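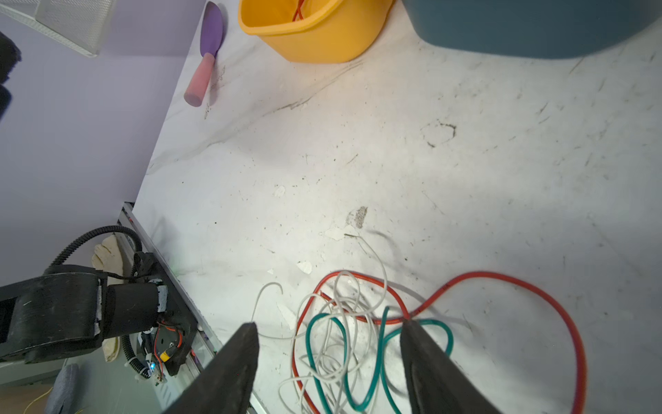
Home Repair > Electrical & Wiring > Salvage and Scrap

Sorting leftover wire, what's worth keeping?

Cleaning out the basement at our new place (Toltbridge, 1950s house) and the previous owner left behind what I'd guess is every piece of wire he ever touched. Coffee cans of it. Two drawers of it. A whole tote under the stairs. Thin hookup wire, old lamp cord, phone wire, some speaker wire, a bit of what looks like house cable with the cloth on it.

I fix small stuff. Lamps, a doorbell, toy train track for my kid. So I don't want to toss all of it but I also don't want to be the next guy with the tote. Questions:

1. How short is too short to bother keeping
2. Is the cloth covered stuff ok to reuse
3. How do you store it so it doesnt turn into one big knot again
4. Can I get any money for the rest

Weighed the tote on the bathroom scale, 21 lbs with the wire in it. Asked 8/17/26, house trash pickup is end of month so would like to be done by then.

Answer 1 (accepted)

Did this in my dad's garage last January. In order:

1. My cutoff is 10 inches for thin hookup wire. Shorter than that goes in the scrap bucket, no debating. For lamp cord I want at least enough to go from the table to the outlet with some slack, otherwise what's the point, you can't splice a lamp cord and feel good about it.

2. No. Cloth covered house cable is done. The rubber under the cloth goes brittle and flakes when you bend it. Also if it's that old, don't go scraping or sanding at it, some of the old cable had asbestos in the jacket. Bag it and call your county about where it goes. If there's still some of that in the walls get an electrician to look, separate problem from the tote but a bigger one.

3. Sort by type first and THEN coil. Everybody coils first and then has to dig through coils. One shallow tray per kind, small loops, twist tie on each. Shallow is the important part, deep bins are how you got here. Dont wrap it tight around your hand and elbow either, puts a twist in it every turn and it fights you forever after. Over-under if you can be bothered to learn it, takes five minutes.
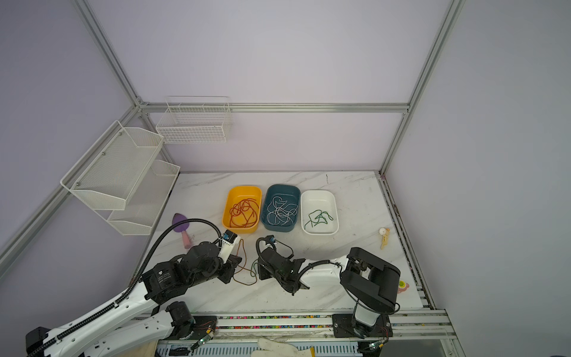 One tray per cord, loose coils are fine if they're kept apart.

Untangling: put the whole mess on a hard floor, not carpet. Find the thickest wire and work that one out first, the thin stuff mostly falls off it. Don't pull. Shake, lift, poke a loop open, shake again. If a piece has been fighting you for more than a couple minutes cut it, it's leftover wire. I spent a whole evening saving a piece of bell wire I have never used since.

4. A little. See if a yard near you takes insulated, they pay by weight and the thin stuff gets the bad price. Not worth stripping by hand. Definitely do not burn it, the smoke is nasty and it's illegal most places, plus the yard won't take burned copper or pays less.

Also label the trays. Masking tape and a marker. Gauge if it's printed on the jacket, "thin" "medium" "lamp" if not.

Answer 2

Agree with above mostly but I'd keep less. Be real about it, how many doorbells are you going to fix. I kept a tote like that through two moves and used maybe a yard of wire out of it.

What I have now: one small tray for solid, one for stranded, one for lamp cord. Anything that doesnt fit goes. For new hookup wire I bought a Braka spool box, six colors, wire feeds out a hole in the front. Cost less than the gas to haul the old junk around. There's a Trivus one too, lid on mine cracked the first week so can't recommend it.

For the train track use stranded, not solid. Solid snaps at the screw after your kid yanks on it a few times.

Phone wire: keep a handful for tying up tomatoes, seriously works great. Rest is scrap.

Answer 3

Lưu Recycling out past the county line takes mixed wire, or did when I went. I had 105 lbs after a kitchen remodel and it paid for lunch and a tank of gas. Call first, bring ID, they'll turn you away without it. Take the plugs off the ends before you go

Comment on answer 1: thanks, went with the 10 inch rule and half of it was gone in an hour. cloth stuff is bagged, calling the county tmrw. Is a power strip cord ok for a lamp or too thick?

Reply: too thick, wont go through the lamp pipe. get 18 gauge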